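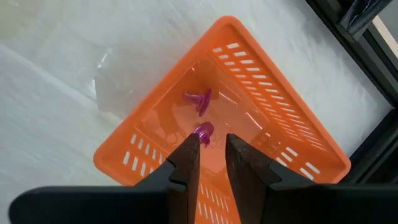

十一月,星期六

上午九点开门,暖气没开,先穿着外套干活。今天接着清后墙那排架子,主要是散件。上次记到Birnach那批拆完,剩下的混在几个纸箱里,一直没动。

先把长桌腾出来。桌上有上周留下的标签纸、半卷胶带、一把钝了的剪刀和Billstead的旧目录。目录翻了一遍,只有后面几页的零件图还用得着,撕下来夹进蓝色文件夹,其余进废纸。剪刀放到待磨的那一盒里。白色桌面擦了两遍,靠窗那头有一块胶印,用酒精擦能淡一点,擦不干净,先这样。

篮子的用法重新定一下,以前每个人放的都不一样,Sevim Baysal上次也提过。

橙色塑料篮:待定。认不出归属的、不知道还缺不缺件的,都先放这里。
灰色浅盘:已经配上套的,等装袋。
透明带盖盒:螺丝、弹簧、小金属件。
纸箱:坏的、裂的、准备当废料的。

橙色篮子的底是整块的,光面,四周才有一排排长条孔。以前拿它沥水也行,但小东西贴着边放会卡进孔里,尤其是薄片和细柄。放件的时候往中间放。太细的件不要进橙色篮,直接进带盖盒,贴"待定"标签。

第一箱。大部分是扮家家酒那类的小塑料件,杯、碟、勺、盖,颜色很杂。先按颜色分,再按形状分。试过先按形状分,桌子不够大,分到一半就乱了。按颜色分快得多,同一套的颜色一般都一样,分完再看形状,很容易看出缺什么。

绿的和黄的先成套,放进灰盘。蓝的分出两种深浅,深的那种偏硬,敲在桌上声音脆,浅的软一些,指甲能压出印子。不要混。以前混过一次,装袋以后才发现,又拆开重来,袋子也浪费了。

红的里面混了几个颜色很接近的,窗边看和灯下看差得多。以后分红色系统一到窗边分。下午四点以后天就暗了,这项尽量上午做。

玫红色的剩两件小的,配不上,放进橙色篮子。两件颜色很接近,料子看着也像同一种,表面都亮。其中一件一侧是张开的圆盘形边缘,另一侧收窄,像个柄,也可能是个小杯。另一件顶上是圆的,下边垂着一小段细的部分。我一开始以为这一段是注塑留下的料头,差点拿剪刀修掉,后来没动。要是连接用的,修了就废了。

对过的东西:
Billstead零件图,没有这个颜色,形状也没有接近的。
Özkan的旧样品袋,有一件玫红,但偏暗,表面是哑光的。不是一种料。
Birnach那批的清单,只写"小件若干",没法对。
架子最下层的散件盒,翻到底,没有。

先留在橙色篮里,不写名字,标签上写"玫红,待定,勿修剪"。名字写错了比空着麻烦,上回那个"壶盖"就是,后来一直有人按壶盖去找壶,其实是个轮子的外壳。

十一点,第二箱。这一箱湿气重,纸箱底有一圈水印,里面的东西表面发黏。全部先洗。温水加一点洗洁精,泡20分钟,软刷刷缝。别用热水,浅蓝那种软料去年用热水烫过,盘子翘了,现在放在桌上还会转。泡完过两遍清水,摊在毛巾上,不要叠。

洗的时候顺便记一下:带标签残胶的件,泡过以后胶会变白,搓一搓能下来。还搓不掉的用食用油抹一层,放一会儿再洗。酒精不要用在印花上,会掉色,已经掉过一只小碗的花边,那只现在在废料箱里,可以拿来试别的清洁剂。

第二箱洗出来的水很脏,换了三次。最底下有一层细沙,倒水前先用滤网过一遍,下水口上个月刚通过。滤网里捡到一颗小弹簧,进带盖盒。

中午在Ondummont买的面包,吃完继续。手要洗,油手摸过的件第二天会粘灰。

下午先把晾干的收了。有几件看着干了,翻过来里面还有水,杯形的和带夹层的都这样。杯形件要倒扣,下面垫一根筷子,让它透气。带夹层的没有好办法,只能多放一晚。今晚不装袋。

装袋的试了一下。以前用的小袋太薄,勺柄会戳穿。换成Özkan那边送来的厚袋,宽18厘米,大部分套件放得下,大盘子放不下。大盘子还是用纸包,外面系绳,不要用胶带直接粘在盘面上。厚袋封口要压两次,第一次压完看着是合上的,拎起来角上会开。

标签格式也定一下,以后照这个写:
第一行,颜色和套名。
第二行,缺什么。没有缺的写"齐",不要空着。
第三行,谁装的。
日期写在背面,正面留给别人看的东西。

"缺什么"这一行写具体,写"缺小勺",不要写"缺一件"。上周有一袋写"缺一件",我把整套摆出来看了好久,才看出来缺的是糖罐的盖子。

三点,灰盘清点。绿的齐。黄的缺杯碟里的碟,第一箱和第二箱都没有,第三箱还没开,先不装。深蓝齐,但有一只杯的把手有裂纹,用手掰了一下没有继续开。裂纹这种件怎么处理,还是没有定下来。我的意见是不进套,孩子用的东西,把手断了边缘会割手。Sevim的意思是可以粘,粘完磨一下。我今天粘了一个废件试试,用的是那支细嘴的胶,夹子夹住,放窗台上,下周看。胶缝朝上的那个是涂得多的,朝下的是涂得少的,别挪位置,挪了就分不清了。

浅蓝还差得多,不着急。

架子。从上往下重新排,最上层放空盒和备用袋,中间放已装好的套,下层放重的。原来最上层是那箱旧积木,拿的时候要踮脚,换到最下面去了。中间那层的隔板有点塌,翻了个面再装回去,先顶一阵。隔板托的螺丝有两颗滑牙,换了长一点的,从带盖盒里拿的,盒里这个规格的快用完了。

左边立柱和墙之间有缝,小件掉进去过。拿一条泡沫条塞上了,颜色不好看,能用。塞之前用尺子探了一下,里面有东西,勾出来一个白色小碟、一截铅笔和很多灰。白色小碟跟黄套的形状一样,颜色不对,放一起看了看,不算。标签写"白,小碟,待定",进橙色篮。

写到这里想到一件事,橙色篮不能越放越多。去年的待定箱就是这样变成杂物箱的,最后谁也不愿意翻。以后每月底过一遍,放满六个月还认不出的,拍照存底,转到备件抽屉,别再占篮子。篮子本身也该洗了,长条孔里积灰,用旧牙刷横着刷,竖着刷不进去。

篮子放的位置:长桌靠里那一头,不要放地上。上次放地上,被人当成空篮子拿去装抹布了。

四点半,天暗了,红色系剩下的没分完,用布盖着,放在窗边小桌上。不要合到别的箱里。

没做完的:
第三箱没开。找黄色小碟,顺便留意玫红色的,尤其是带圆孔或者能卡住柄的件。如果有能跟那两件配上的,整套摆在一起先别装,等我看过。
杯形件明天翻面。
厚袋还够用一阵,小号的要补,下次跟Özkan一起订。
剪刀送磨。
问一下Birnach,那批"小件若干"有没有原始的装箱单,哪怕是手写的也行。电话打过一次,没人接,星期一上午再打。
备件抽屉的滑轨涩,拉到一半要抬一下,上点蜡。

另外,水池边那块毛巾是专门晾零件的,擦手用挂钩上那块。今天拿错了一次,零件上粘了一层绒毛,又重新过了一遍水。晾零件的那块角上缝了红线。

五点十分关灯,窗台上粘着的那两个没动,后门锁了。钥匙放回抽屉。

Sevim后来补:裂纹那只深蓝杯我看了,裂到根部了,同意不进套。粘的那个废件等干透再掰,别提前试。玫红那两件我也不认识,圆盘边那件我觉得像个底座,没有把握,标签先不改。第三箱我下周来了开。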